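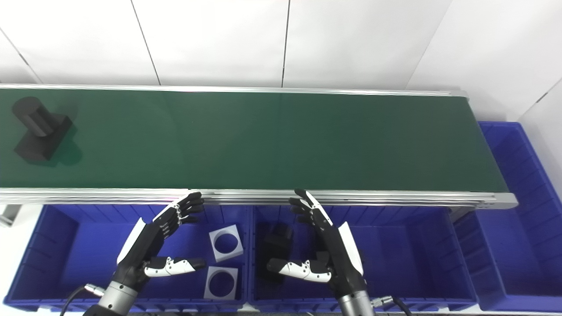

MINUTES / HAND TEACHING GROUP

Notes of the October meeting, started 14:00
Chair: Noura Twal. Notes: Yu-na Lim. Also present: two from Madia and one from the Jeslow line.

1. Last minutes
Agreed, with one change. Item 4 should read "may be able to sort", as the meeting never accepted "can sort".

2. Sorting cell
Madia reported 904 demonstrations recorded by remote control, of which 720 were kept. The task is as before: part comes along the green belt, a hand picks it up and puts it in the right blue bin. White square parts with the round hole go in one bin, black parts in another.
NT asked what was wrong with the rest. Madia said mostly drops and operators changing their minds halfway. NT said a change of mind is what a person does when a part arrives badly placed, and that cutting those out teaches the robot that parts never arrive badly placed. Madia did not agree but will look at it again.
Jeslow asked why two five-fingered hands are needed to move one part at a time. Madia said the operators find it easier to drive something shaped like their own hands. Jeslow said that was an argument about the operators. No decision.

3. The black part
It has a round end and a square end and will lie on the belt any way it likes. Operators disagree on which end to take hold of. YL had watched two of them do it differently within the same session. NT wants one written grip before any more recording. Madia would keep both and let the training settle it. The chair noted that the same was said about the white parts in spring and that the training settled nothing.

4. Flallska proposal
Flallska offers to have the arms guided by hand in place of remote control. Their paper claims this is quicker to learn. It gives no trial on a belt and no figures for dropped parts. Deferred until they send some.

5. Money
Tesfamariam will pay for 30 further hours. NT asked for it to be minuted that hours recorded is not a result.

Actions
Madia: send the rejected recordings to NT, unsorted.
YL: draft the grip sheet for the black part.
NT: write to Flallska.

Closed 15:20. Next meeting to be fixed once the rejected recordings have been seen.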